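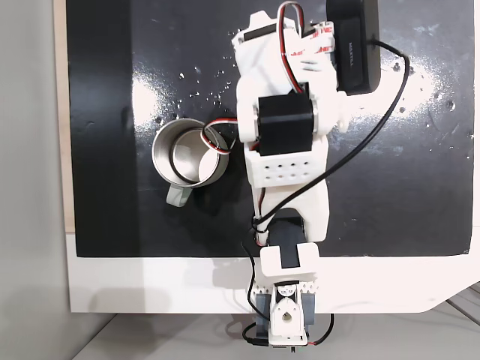 July 20, 2018

Sourdough starter, jar 2. Fed it at lunch with the Cistham rye, 90 g flour to 90 g water, and it sulked all afternoon. Ansel Abernathy says the shop is too cold. Ansel also says this about the coffee.

Moved the jar to the shelf over the compressor. Doubled by five, smelled of pear drops and old gym bag. Better than jar 1, which smelled only of gym bag and has gone to the compost.

Tomorrow: 400 g of the Wallerham white, hold back a little water, long proof in the fridge. Please don't put solder paste next to it again. Labels are on the lid, in capitals, with my name.

Still owe Grajales a loaf from the last bet. He wants seeds on it. He can want.

Recent entries
Rye, second attempt
The fridge thermometer is lying
Banneton or colander?

Workshop notebook | Contact | Back to top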